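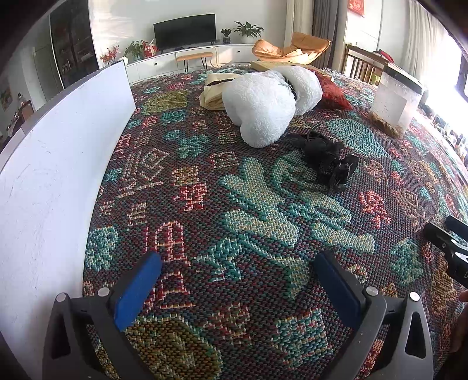 Paying for the Grip: A Talk With the Maker of a Hand-Held Gripper Kit

May
By the Brannigan newsletter desk
3 min read
Print | E-mail this article

The owner of Urkov, a small workshop in Pritesitz, had coffee going before I had my coat off, and she wanted to talk about finger pads first. "Everyone asks me about the software," she said, "and I'm always glad to answer, but the pads are what you touch things with, so let's start there!"

Her kit is a pair of hand-held grippers for people who record household chores to train robots. You squeeze, the jointed arms close, and the camera keeps a record of what you did. The set sells for 788 dollars, with 4 spare pads in the box — blue ones, the color she settled on after a long winter of trying others.

I asked why she wants buyers to work at home, among the blankets and plants and jars, and she laughed. "A bare bench teaches you very little. Give me a patterned throw and something fluffy, and then we'll see how you do."

She was frank about the weak points, which I liked. The pivots need a look every so often, and a long session is hard on the wrists. "I tell people to stop for a snack," she said. "They don't, and then they write to me."

One early customer, a group at Busico, sent back 2430 recordings in their first season, along with a long letter about the grip being too stiff for smaller hands. She kept the letter and softened the spring, and the newer sets ship that way.

Orders go out from Pritesitz most mornings. She packs them herself, usually with the radio on.

Print | E-mail this article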